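Leave room in the budget for the basket

I have sat through a good many planning meetings where people talked about the price of a robot arm, and very few where anyone talked about the price of the table it would be bolted in front of. I understand why. The arm is the exciting part, it has a quote attached, and a quote is a comforting thing to hold when you are asking someone for money. The table is just a table. But after several rounds of buying this sort of equipment, for a small lab with a small purse, I have come around to thinking that we plan our purchases backward, and I'd like to make the case for turning them around.

Our first request went in one July with two arms on it, a pair of grippers, a computer, and a single line at the bottom that said "supplies." We had put 20 dollars there. I am still a little embarrassed by that! By the end of the season we had spent 1059 dollars on things that would have fit under that heading, and every one of those purchases had been squeezed out of some other line with an apologetic note to the office.

We had been deciding between a bundle from Vetico and a more bare-bones offer from Prondano, and the difference between them looked enormous on paper. Vetico wanted 3926 dollars for mounts, spare fingers, cables and a year of phone support. Prondano wanted 2876 for the mounts and fingers and wished us luck with the rest. We took the cheaper one, feeling very clever, and then learned what a cable costs when you need it by tomorrow morning. I don't say this to scold Prondano, who sold us exactly what they said they would. We simply hadn't asked ourselves what an ordinary working afternoon would use up.

So that is where I'd begin now, with the afternoon. Before you open a single catalog, write down the job you want done, and write it small. If the job is picking up fruit and putting it in a basket, then you need fruit in several shapes, and a basket, and a table large enough for both arms to swing over without knocking elbows. You need other things on the table too, cloth and bowls and paper, if you hope to have a machine that can cope with anybody's real kitchen. And you need places to keep all of it, and somebody's hours to set it out and put it away again. 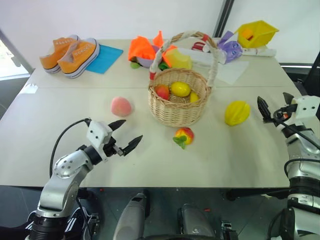 None of it is costly taken one piece at a time, and I think that is why it slips through. A star fruit made for a display bowl won't trouble any accountant. What troubles them is the fortieth little receipt, long after the big purchase was approved and everyone thought the matter was closed. I would much prefer to ask for a proper sum at the start and be questioned about it once – people are kinder about a plan than about a surprise.

My friends at Patovow, who buy far more hardware than we do, disagree with me here. They say small goods should stay out of the equipment request altogether, or the reviewers will pick at them. They may be right for a shop their size. For ours, the small goods decide whether the arms get used at all, and I'd sooner defend a line for baskets than explain a month of idle machinery.

We are putting together the next request now, and this time the table is the first thing on the list.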